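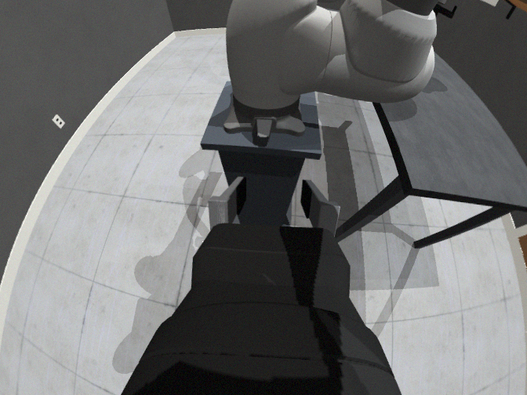 Robot club again tonight, and my brain is mush. Our sim finally loads on the lab computers without me begging it to, so Ultan Ó Dubhghaill let me have the first go at the wrist view. I love that view and I hate it! Everything bends. The baseboard curves like a banana, the gripper takes up half the screen, and I spent ages just sitting there with the fingers open and nothing between them, trying to work out which way was forward. There's even a little outlet on the wall, tilted over sideways. I got so turned around I drove Oria (that's our code, Jasport's team named it) straight into a joint limit. Twice.

So after pizza we went back to the wide view and talked about the plan for the Flolmont meet in March.
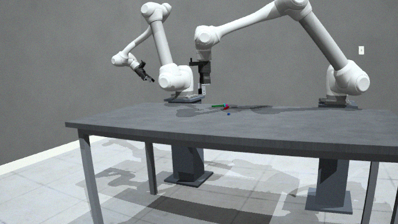 Ultan wants both arms working together by then — I'd be happy with one that listens. The log says 301 tries so far and 46 good pickups, and I'm claiming at least 2 of those. My job before Tuesday is to fix the approach height, and also to stop naming my files "final_final." Bed now, my eyes hurt.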